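Birneo Dînette — poste de démonstration pour l'apprentissage par l'exemple

Une cuisine de jeu, un bras, une poignée commandée à distance : on montre la tâche, le bras la retient. On s'en sert tous les jours et on ne s'en lasse pas !
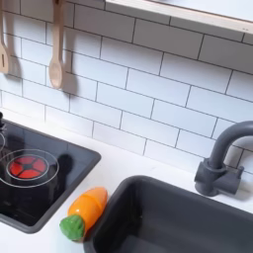

Faut-il savoir programmer pour enregistrer une démonstration ?
Tout se fait à la poignée : on appuie, on guide la pince, on relâche, et l'épisode est sauvegardé.

Le plan de travail se fixe en deux points et ne bouge plus d'un épisode à l'autre. Le jeu de base Gellier fournit 19 accessoires.

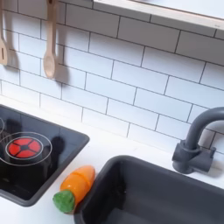 Page modifiée en août

Le mode guidage direct (on prend le bras en main) convient bien aux gestes courts. Pour les prises fines, préférez la commande à distance — la poignée Noltwood filtre les tremblements, un vrai bonheur. 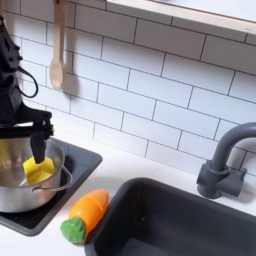
Pièce jaune au bout de la pince, dans la casserole.

Mémoire interne : 1 427 épisodes. Export par lots de 12, relecture image par image.
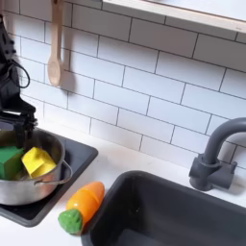

Cubes vert et jaune côte à côte, pince au-dessus de la casserole.

Options : seconde poignée, support mural Gebremichael.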